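Door handle found on the wrong leaf, left arm goes for the edge instead

Posted in Simulation and control, Monday, December 16, 2024

Gion Prantl
Sorry if this has been covered, searched and only found stuff about drawers. Two-armed robot in sim, head camera, task is doors. Left arm does the reaching, right arm is meant to stay parked with the gripper open. Perception gives me a handle pose, planner takes it from there. Works on the plain doors. On this doorway it keeps picking the orange bit over the silver lever. Head camera views: 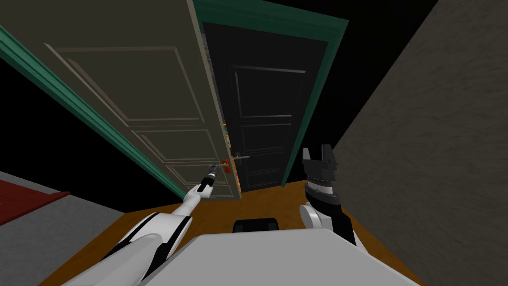
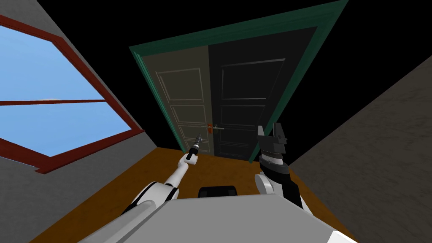
Silver lever and orange hardware, both near mid-height, left gripper up by the orange

Ran 50 episodes over the weekend and the handle pose jumps between the two all the time. Same weights as in November. I've tried raising the score threshold, which just gives me no handle at all on the dark side. Is this a detector problem or should the planner be catching it? Also the head is rolled quite a bit, dont know if that matters.

Kha Đào
Bit of both. Had nearly the same thing on our Duswood doors.

Detector first. Your two candidates are very close together in the image and one is bright on pale, the other thin and grey on nearly black. A threshold won't fix that, you're only throwing away the weak one. Keep both and pick later. Give each candidate a leaf: fit planes to the depth, assign the point to the nearest plane, then ask which leaf you're supposed to open. If the point sits on the edge strip and not the face, drop it. In your first view the orange is on the edge of a door that's already swung open, so a plain angle check between the leaf and the frame would have told you to skip it.

Roll does matter if you crop upright boxes. Rotate the crop by the head roll before it goes in. Took me 2 lines and the jumping mostly went.

Then lock the target once the arm is moving. Re-picking every tick is what makes it dither. I only allow a swap if the new one wins for several ticks running.

Gruber
just hardcode the handle pose from the sim, you've got ground truth. worked for me

Gion Prantl
Gruber, cant, has to run without it later on. Kha, the leaf thing makes sense, I was throwing depth away before that stage. Put the roll fix in, handle pose now stays put on seed 143 which was the worst one. Locking the target is next. Will post numbers when I've got them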